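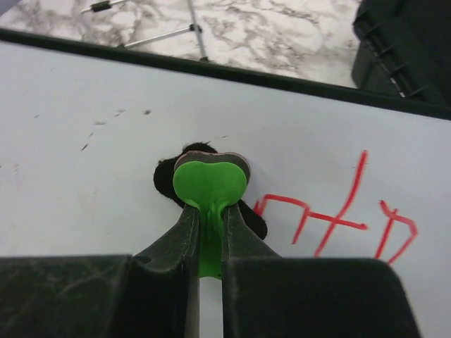 Gumwood cell: where the maintenance money went
7 April 2023 -- posted by the bench lead
Filed under: Grant Updates, Upkeep & Repairs

Hi all! You asked for a plain update on the two-arm cell before the next payment goes out, so I'm writing it the way I'd tell you over coffee.

Short version: the cell is running, the fingers are in better shape than I feared, and I still owe you a cable fix. We're at 3041 logged grasps since the last report, and I stop every 500 to go over the fingers with a soft brush and snug up the screws. It's dull work (I put the radio on), but the housings pick up dust like you wouldn't believe.

The biggest chunk of my time went into finger alignment. If the tips don't meet squarely, a thin part rolls sideways as soon as you squeeze it, so I now check with a long rod before I let anybody run a task. I close on it slowly, look at the lean, loosen the finger mounts, nudge, and go again. The first full alignment took me 45 minutes. I'm a lot quicker now!

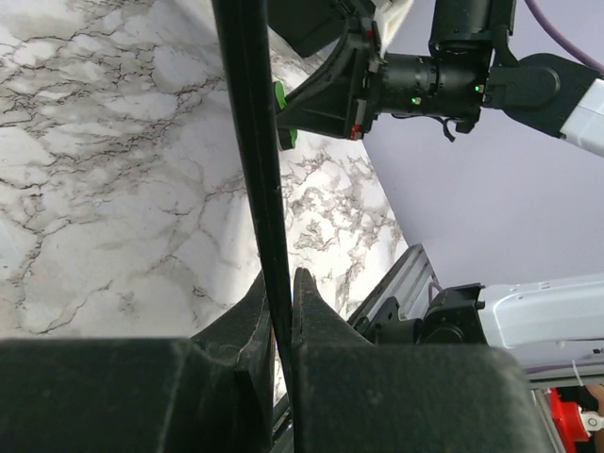
A long black rod between the fingertips, with the second arm at upper right.

The rod only tells me about stiff things, though, and a good half of what you're paying for is soft stuff. So after the rod I go to the whiteboard and pick up something squashy, like the lime-green piece with the two-lobed head. Too much force and the stem creases up between the fingers. I dropped the closing force in small steps and wrote every setting in the cell notebook, which lives in the Gredley drawer if you ever visit.

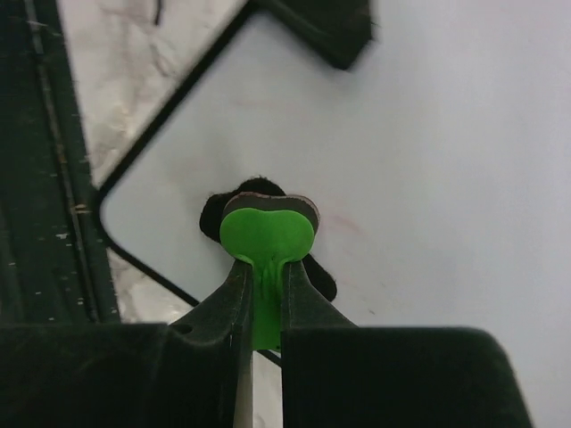

I want one more pass at those force numbers before I call them final. The spare finger set from Carrasco came to 34 dollars under what I'd budgeted, and I'd like to put that toward cable clips. The wrist cables hang lower than I want, and sooner or later one will snag. Unless you object, I'll order the clips with the next batch of screws and have both arms tidied up well before the August review.

Comments

stodska_shop: We brush ours every 300 and it's still never clean. Which screws are you using on the finger mounts?

benchrat: Please post the force settings once you're happy with them -- soft parts are killing us over here.

pm_gredley: Clips are fine by me, go ahead and order.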